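Brekia — Klötze auf Holz, eine kleine Bildersammlung

Liesmich, Stand 23. Juni 2023

Schön, dass du hergefunden hast! Brekia ist mein Ordner mit Aufnahmen von bunten Sachen auf einem Holzbrett, und ich schreibe hier auf, was drin ist, damit ich nicht jede Mail einzeln beantworten muss (ich bin darin furchtbar langsam, sorry an alle, die seit Januar warten).

Was drin ist

Insgesamt 2.082 Bilder. Davon sind 1.048 im Ordner "brett" und zeigen das Ahornbrett mit dem, was gerade darauf lag oder stand. Der Ordner "nah" hat 325 Bilder mit engerem Ausschnitt, der Rest liegt in "gemischt" und ist, wie der Name sagt, nicht besonders ordentlich sortiert. Die Farben der Sachen stehen in der Datei farben.csv, eine Zeile pro Bild. Ich habe nur grobe Farbnamen benutzt, also rot, blau und so weiter. Wer feinere Töne braucht, muss selbst ran.

Das Brett

Über das Brett könnte ich ewig reden. Es ist helles Ahorn, aus langen Streifen nebeneinander, und die Streifen haben alle einen etwas anderen Ton, von Creme bis Hellbraun. Ich mag das sehr! Für eine automatische Farbtrennung ist es manchmal lästig, weil die dunkleren Stellen in der Maserung gern als eigene Fläche erkannt werden. Bei mir hat es geholfen, den Schwellwert auf 30 zu setzen, aber das hängt sicher auch von eurem Programm ab.
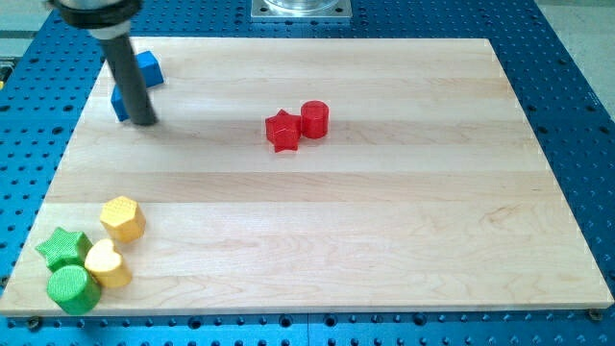

Mit Blau müsst ihr überhaupt ein bisschen aufpassen. Der Lochtisch unter dem Brett ist knallblau, und ein blauer Klotz nahe am Brettrand verschmilzt bei kleiner Auflösung gern mit dem Hintergrund. Rot macht dagegen fast nie Ärger. Wenn zwei rote Sachen direkt nebeneinander stehen, zählt meine Auswertung sie allerdings als eine — das ist ein bekannter Fehler und steht schon auf der Liste.

Ordnung und Namen

Pascal Vasseur hat die Dateinamen vereinheitlicht, danke dafür! Vorher hieß die Hälfte "neu", "neu2" und "wirklich_neu". Alte Verweise auf den Ordner Clivum bitte löschen, den gibt es nicht mehr.

Benutzen dürft ihr alles frei, auch im Unterricht. Über eine kurze Nachricht freue ich mich, und falsche Farbeinträge meldet ihr am besten gleich mit Dateiname und Zeilennummer.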